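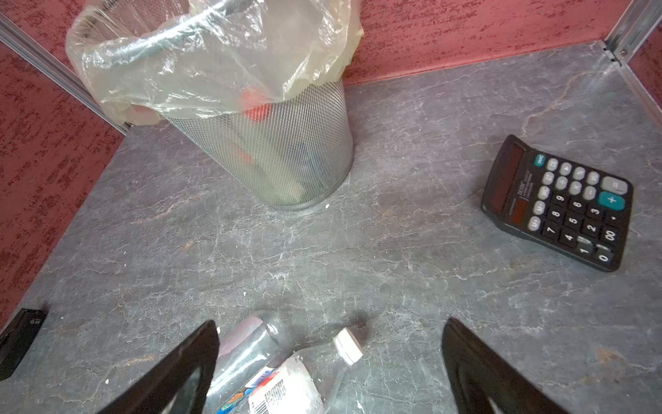

Danica Lukáč is a retired professional basketball player who played shooting guard and later small forward over nine seasons, most of them with Virno. She is known mainly for her outside shooting and for her return from two ruptures of the same Achilles tendon.

Early career

Lukáč began playing at a school gym in Garell, where she was coached by Dagmar Sokol. She was a swimmer until the age of 13 and came to basketball late by the standards of the local youth system. Sokol used her first as a center, because she was the tallest player in the group, and moved her to the perimeter after two seasons. Lukáč later said that the early work with her back to the basket was the reason she was comfortable posting up smaller guards.

She joined the Virno reserve team at 17 and made her first-team debut the next season, playing the last four minutes of a home loss to Cantero. She became a regular starter in her third year with the club.

Injuries

The first injury came in a road game at Sovura, when she pushed off her left foot on a fast break and fell without contact. The tendon was found to be fully torn and was repaired by orthopedic surgeon Svatopluk Šimek. She missed the rest of that season and the first two months of the next.

Lukáč played 11 games after her return before the tendon tore again, this time in practice. The second operation, also performed by Šimek, used a graft taken from another tendon in the same foot. Recovery was slower. She spent the first weeks in a boot, then worked with physical therapist Hilkka Mustonen on calf strength and single-leg landing. She was cleared for contact drills in May and was back in the lineup at the start of the following season.

Head coach Kazimír Štefanec limited her to 20 minutes a game for the first part of that season and did not play her on consecutive nights. The limit was dropped after the winter break.

Later career

Lukáč had lost some of her speed, and Štefanec moved her to small forward, where she had less ball handling to do. Her shooting improved. In her first full season at the new position she led the team in three-point percentage, and Virno reached the league final, losing to Cantero in five games. She won her only league title two years later — again against Cantero — coming off the bench in the deciding game and scoring 14 points.

She left Virno for Sovura at the end of her contract and played one season there before retiring. The left calf remained noticeably weaker than the right throughout her later career, and she wore a heel lift in games and in practice.

She finished with 3097 points in league play. She also played in 112 straight games for Virno after the minutes limit was lifted, a run that ended with a broken finger.

After retirement

Lukáč returned to Garell, where she coaches the under-16 girls' team. She has also worked with Mustonen on a warm-up routine for young players, which takes nine minutes and is used by several youth clubs in the area.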